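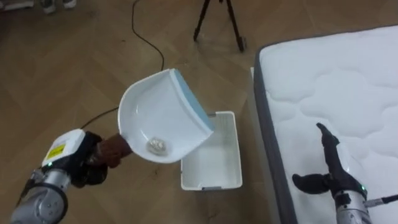

Dustpan over the bin, floor by the mattress

To: everberg-floors list
Subject: Re: sweeping wood floors next to a floor mattress (long)

Quick one before work, well, it won't be quick. Going through Seul-gi's message in order, and snipping the stuff about the window.

Seul-gi Ryu wrote:

> Moved into 352 at Everberg on Wednesday. Mattress is straight on the
> floor for now, the frame from Hodness is on back order. Wood floor
> everywhere. I sweep and there is grit on the bed side again by dinner.
> Also those little see-through scraps from packaging, I can't see them
> until I step on one. Is there some kind of system people use? I have
> a dustpan and a broom with a bent head and that's it.

Get rid of the broom with the bent head. Seriously. A bent head leaves a gap on one side and you push the same line of crumbs up and down the room. I kept one for 2 years out of pure stubborness. A hand brush is better anyway for the strip along a floor mattress, you're down there on your knees whatever you do.

The dustpan matters more than people think. Get one with the soft rubbery strip on the front lip. Mine is white with a pale blue strip. The hard plastic ones ride up on the gaps between boards and the fine stuff goes right under. With the soft lip you press down a little, tip the handle up a little, and most of it goes in on the first try. Then move the pan back an inch and go again for the line that's left. There's always a line. Third go I give up and use a damp paper towel.

Deep pan too if you can find one, with high sides. A flat one is fine for sawdust and useless for wadded up plastic, it just rolls back out while you're walking to the kitchen.

On that, don't walk to the kitchen. Keep a bin on the floor where you are working. Shallow one, no lid. I put mine down right by the mattress and move it with me as I go. Half the mess I used to sweep up was mess I had already swept up and then dropped in the hall. It doesn't have to be a real trash can, any plastic tub that's wider than the pan. Shallow means you can see what went in too, good if you're missing an earring back or one of those tiny screws from a bed frame. (Save those when your frame comes. Hodness gives you exactly the number you need and not one spare, or they did with mine.)

> Second thing, does anyone lift the mattress to sweep or do you go
> around it? Chae downstairs says once a month is fine. My sister says
> every week and air it out, but she has a frame so what does she know.

Every week. Sorry Chae. Wood floor and a mattress sitting flat on it, you want air under there. In August I do it twice a week, the building gets sticky. Strip the sheets, stand it up on the long side against the wall, leave it while you have coffee. Wipe the floor where it was with a barely damp cloth and then a dry one. If the floor feels cool and clammy under your palm leave the mattress up longer. Don't lay it back down just because you're tired. I've done that, regretted it.

Check the bottom of it while it's up. Any gray speckles or a smell, write back to the list right away, a couple people here have dealt with that and know more than me.

And when you put it down again, don't drag it. Drag it and the edge collects everything on the way, you've swept for nothing. Also scratches. Tip it down slow, then nudge it with your knee.

> The clear plastic bits are driving me crazy. I swear they breed.

They do seem to! Tricks that work for me, in no special order:

Flashlight on the floor. Lay your phone down flat with the light on and look along the boards. Clear plastic shows up as a little sparkle, you'll find ten times what you thought was there. Best at night with the ceiling light off.

Sweep toward the light, so you're looking at the shine as you go.

Crumple the big pieces in your fist before they go in the pan. A flat piece of film sticks to the pan with static and you tip and tip and it stays put. A wad mostly drops, or you give the pan a little shake. If it gets stuck down by the handle, where the pan is deepest, you had the angle wrong. Drop the front lip lower than you think you need to and get the pan close over the bin before you tip it. From high up the light pieces float off, and guess where they land. On the bed.

Caps and rings off bottles, pick those up by hand first. They get under the lip and hold the whole pan up off the floor.
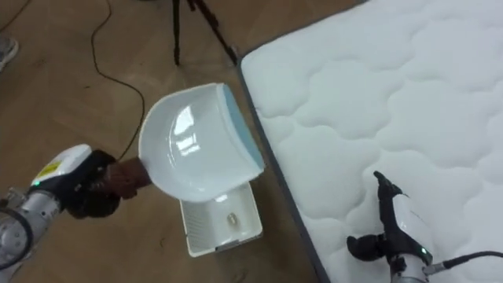 Which brings me to the quilting. If your mattress is the puffy stitched kind you already know, the crumbs go down in the seams and stay there. I don't use the floor brush on it, gross. Separate soft brush, lives in the closet with the sheets. Go along the seams, not across them, and always toward the floor side, and do this BEFORE you sweep. I did it the wrong way around for months. Bed first, then the border strip on the side, then the floor. Top to bottom like you'd do shelves.

A lint roller is OK on the flat parts but it skips the dips. Vacuum with the upholstery head is the real answer if you own one. I borrowed a Mostness from upstairs once, the small handheld, and it was good on the seams and hopeless on the floor, just blew things under the baseboard. Maybe the filter was full. It cost 58 dollars she said, I would put that toward a rug.

> Last, should I put something under the mattress? A rug? Cardboard?
> I read slats but I'm not buying slats when a frame is coming.

Not cardboard. It holds the damp and then it goes soft and you get brown fuzz on the floor, more sweeping. Not a thick rug either, same problem. If the frame's less than a month out I'd put nothing and just do the weekly lift. If Hodness keeps pushing the date, and they might, then cheap slats are worth it, you can roll them up and give them away on this list after. I think someone had a set back in the spring? Speak up if you still have them.

What I would do is leave a gap between mattress and wall, wide enough for the dustpan to go in flat. Measure it with the actual pan. Everyone shoves the bed in the corner to get more floor and then there's this dead strip you can't reach, full of hair. You lose a little space, worth it.

Rest of the floor: I do a small patch at a time, pan and bin go with me. Start at the far side of the bed and work to the door. 4 minutes if I haven't let it go, and the bin gets emptied every time even when there's hardly anything in it. One small wad of plastic, a cap, whatever. Otherwise it gets kicked and you start over. Rinse the pan now and then, the fine dust cakes up right behind the rubber strip and then the strip doesn't sit flat anymore. Warm water, bit of dish soap, old toothbrush. Dry it all the way or the next sweep turns to paste.

Oh and shoes off at the door of 352, put a mat out. The grit by dinner is coming in on somebodys feet, the hall on three is bad right now with the painters in and out.

I left out your window question, no idea, ask the office and cc the list if they say anything useful. My window's been like that since I moved in.

Have to run. If anyone does the weekly lift alone with a heavy mattress and has a way that doesn't wreck your back please post it, mine's getting to be a problem.

> Thanks all, and hi, nice to meet everyone!
> Seul-gi

Hi! Welcome. There's a spare hand brush in the laundry room cupboard, top shelf, blue handle, keep it.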